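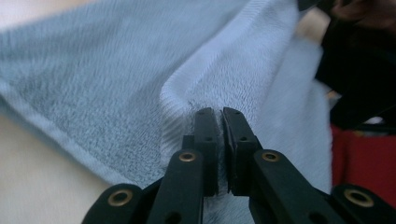 Norkville Handheld Teaching Group
Minutes, Dec 18, 2022

1. Minutes of the last meeting
Approved with one change: the storage quote from Plamo covers drives only, no backup.

2. Towel task
The set stands at 544 demonstrations by hand. Of these, 9 were thrown out for lost tracking. The group agreed to collect 200 more in January before any training run. New demonstrations should start with the pinch on a raised fold, fingers fully closed before the lift. Starts from a flat towel will be kept in a separate folder.

3. Remote control
Jeltell's remote arm is slower than the handheld gripper on cloth. Three members want to drop it for towels and keep it for the drawer task. Left open.

4. Gripper parts
Finger pads are wearing at the tips. Order a spare set from Lumanlan and check the pivots for play when the pads are changed.

5. Labels
Spelling of task names still differs between the two stations. The list on the shared drive is the one to use.

6. Next meeting
Second week of January, same room. Items to be sent in by the Friday before.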